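The tabletop arm at Usis has its own maintenance log, a spiral notebook that lives in a drawer with the hex keys. The technician who keeps it has been looking after the machine since June and asked that we leave names out. "It's the arm people should read about," she said.

The cell is small: one black arm clamped to a gray table, and whatever it has been asked to handle that day. At the moment the job is toy vegetables and a saucepan. A full run is 300 picks, and the log stood at 1,046 when we talked.

Her first check each morning is the clamps. "I put a hand on the base and push. If it moves at all, I stop and tighten it, and then I redo the home position. A base that has shifted a hair will miss the pan by a lot more than a hair at full reach."

After that come the cables. She follows the loop along the side of the arm with a finger while somebody else jogs the joints. The loop has to be long enough for the full swing and short enough to stay out of the gripper.
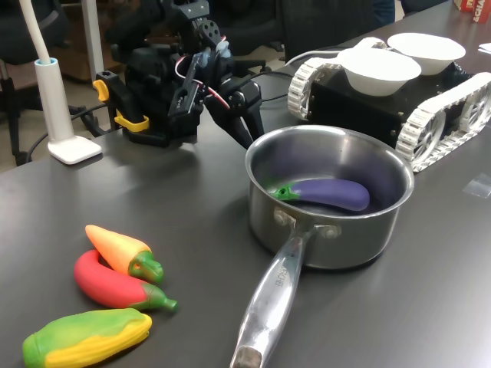
She learned that the hard way in her second week, when a tight cable worked out of its connector in the middle of a run. The arm sagged and dropped what it was holding. "I spent the afternoon swapping a servo that was fine. Now I reseat the plug first."

Servos do wear out, though. She has replaced two, both from a supplier called Nusten, and expects to change the next at almost 2,000 picks. The swap takes her nine minutes with the bracket off. Getting the horn back on at the right angle is the slow part, and she marks it with a paint pen before she loosens anything.

The gripper gets less attention than visitors expect. She wipes the fingers, checks that they close evenly and looks for play in the screws. "Smooth plastic is harder to hold than you'd think. If it starts dropping things, I clean the fingers before I touch the settings."

A second arm is due from the Leone site later on. She has already bought another notebook.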